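旧物整理图集：游戏室的一套过家家餐具

二月开始清理游戏室的柜子，一直拖到夏天才弄完。最上面一层是绘本和拼图，下面两层都是过家家用的东西：盘子、杯子、小家电，还有散落在各处的配件。这一页只放餐具这部分，其余的会另开页面。

页面更新于2022年6月29日。

先说数量。全部倒出来清点，一共78件，其中12件有裂口或者缺边，已经单独装袋，不再给孩子用。剩下的按用途分：吃饭用的一箱，做饭用的一箱，食物模型一箱，总共3箱。箱子是在 Prollow 买的带盖收纳箱，透明，从外面就能看到里面装了什么，盖子扣得紧，叠两层也稳。

分类的时候没有按颜色来。以前试过一次，浅蓝归浅蓝，粉色归粉色，摆出来好看，可孩子玩的时候要一整套，盘子在这个箱子，杯子在那个箱子，每次都得全部翻开。按用途分以后，想请客吃饭就搬第一箱，想做菜再搬第二箱。

盘子

盘子是这套东西里用得最多的。大部分是塑料的，轻，摔在地毯上没什么声音。中间浅浅的一块平底，外面一圈一圈的凸纹，边沿不高，放几块木头面包正好，放圆的水果容易滚出去。凸纹之间爱积灰，擦的时候顺着圈走，比来回抹干净。

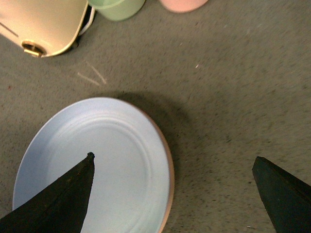
浅蓝色的塑料盘，放在灰色带斑点的地毯上。后面有浅绿色的杯子。

Nasus 留言说，她家也是这种带圈纹的盘子，用旧牙刷蘸一点洗洁精刷纹路最省事，刷完竖着靠在碗架上晾，平放的话水会留在沟里，第二天摸还是潮的。她还问杯子是不是也要这样刷。杯子不用，内壁光滑，海绵转一圈就行。竖着晾这一条照着做了，碗架上一排能靠不少，比铺在毛巾上省地方。

杯子

杯子有带把的和不带把的两种。不带把的能一个套一个，收进箱子里占的地方小。带把的套不起来，只能横着塞在箱子四角，中间留给盘子。颜色褪得不一样，靠窗那一层放过的明显浅一些，现在柜子换了位置，不再晒到太阳。

有几只杯底印着字，磨得看不清了。杯口咬过的牙印还在，不影响使用，没有扔。

小家电

玩具家电单独放，不进箱子。它们个头大，形状也不规则，硬塞进去会把盘子压变形。现在放在柜子最下面一格，孩子自己够得到。凡是有电池的，都把电池取出来了，放进一个贴了标签的小袋子，跟螺丝刀放在一起。带绳带线的，先把线理顺，绕两圈，用魔术贴扎住再放回去。以前就是线缠在一起，拿一样出来，后面跟着拖出来三四样。

外壳有污渍的地方用湿布擦，凹进去的地方用棉签。不要用水冲，里面进了水很难干。

食物模型

木头的和塑料的分开放。木头的怕潮，箱子里放了一小包干燥剂，换季的时候换新的。切切乐的那几种，魔术贴多半已经不粘了，买了一卷 Chisholm 的自粘贴重新贴过，剪成小圆片，背胶那面要按住停一会儿，当天先不要玩。

配对缺了一半的，比如只剩半个橙子、半根黄瓜，也留了下来。孩子拿来当汤料，煮在锅里，没有计较是不是完整的。

地毯

过家家一直在地毯上玩，没有另外摆桌子。灰色带杂点的这种比较耐脏，平时看不太出来，收完玩具蹲下来看，总有细碎的纤维和小白点。每次收箱子之前先把东西全拿开，用吸尘器走一遍，绒毛里夹着的小配件也是这时候找出来的。吸尘器头上套一只旧丝袜，小东西吸上来会停在袜子外面，不会进尘盒。

收箱子的顺序

大盘子在最底下，小盘子叠在上面，套好的杯子靠一侧，勺子叉子用皮筋扎成一把，放在最上面。皮筋不要扎太紧，塑料叉子的齿会弯。盖上盖子以前晃一下箱子，声音太响就说明中间空了，塞一块擦手布进去。

箱子侧面贴了纸标签，字写得大，旁边画了图案，不认字的孩子也能对着放回去。贴了两周，边角已经翘起来，后来在外面又盖了一层透明胶带。

没有放进来的

那12件有破损的，浅色盘子占了多数，裂口都在边沿，摸上去扎手。试着用砂纸磨过2只，磨完边是光了，可是裂纹还在往里走，没有继续。塑料的送去回收点，木头的留着当花盆垫。

下一页是绘本和拼图，还在整理，缺页的书和缺块的拼图会单独列出来。

上一页　返回图集目录　下一页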